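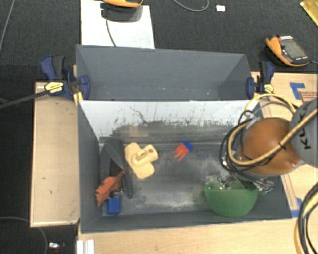

The Bin at the End of the Day

I have a soft spot for the stuff that ends up at the bottom of a bin. You know the kind — a green bowl, a couple of small blocks, a yellow plastic piece with a round hole in the top that could have come off almost anything. Everybody has a box like this somewhere. Mine used to be a drawer, then a basket, then (for one bad winter) the bathtub.

Last February I decided to get serious and sort the toys and odds and ends we'd piled up over the years. I figured it would take a weekend. It took until the daffodils came up! I'd guess there were around 600 pieces, and I picked up every last one of them and asked myself what on earth it was.

What saved me was a divider. I'd always bought big open tubs, the Horkley ones mostly, and everything slid into one heap. A tall wall across the middle changes the whole job. Stuff you haven't dealt with stays in front, stuff you have goes in the back, and you can stop for lunch without losing your place. A gray bin is good too, I think, because the bright things jump right out at you. Orange on gray, red on gray, you can't miss them. Dark gray blocks are another matter. I lost one of those for a week.

Sloped sides help more than I expected. Small blocks roll back down to where you can reach them, and nothing gets wedged in a corner. Do clamp the bin down, though. I used two bar clamps from the garage, one on each side, after my Vamix tub went off the table and took a mug of coffee with it.

And then there's the dust. Old toys shed! You get a fine greenish-gray powder on the floor of the bin and scuffs all up the divider, and it gets on your sleeves and then on the couch. I wipe mine out with a damp rag when I remember, so maybe twice a month.

Bowls I always leave for last. They're big and easy, and they're handy for scooping up the little pieces while you work. My favorite is a chipped Gebru cereal bowl that has no business being in with the toys, and it goes back in every time. The puzzle pieces are next, and I've already bought the tub for them.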